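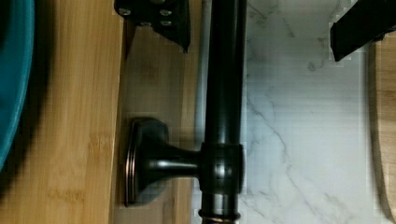 On 3 Apr 2018 our robotics club made a visit to the school workshop in Stamesgate, where the students of Hertta Harju were preparing for the regional competition. We were nine people from our club, and the train was late, so we missed the welcome coffee.

The task this year is called "Kitchen". The robot must take hold of things one finds in a home and bring them to the right place. Bars and handles give the most trouble, the students told us, for they are round and shiny and the fingers close a little beside them. The team Haser had spent the whole winter on this one problem. Their arm did 522 test grips since November, and every one is written in a paper notebook, which I liked very much.

Eetu Laitinen, who is in his last year, showed us how he makes the fingers. He cuts them from plate, paints them black and fixes them with small screws. The budget for one team is up to 2,000 euros, and he was proud that they had used only 525.

The second team, Privetti, had a problem with their software, and we could see only the drive base moving. They promised to send us a video.

After lunch we were allowed to try the controls ourselves. It is harder than it looks, and I dropped two cups. Next year Mrs. Harju will bring her students to us, and we must clean our room before that.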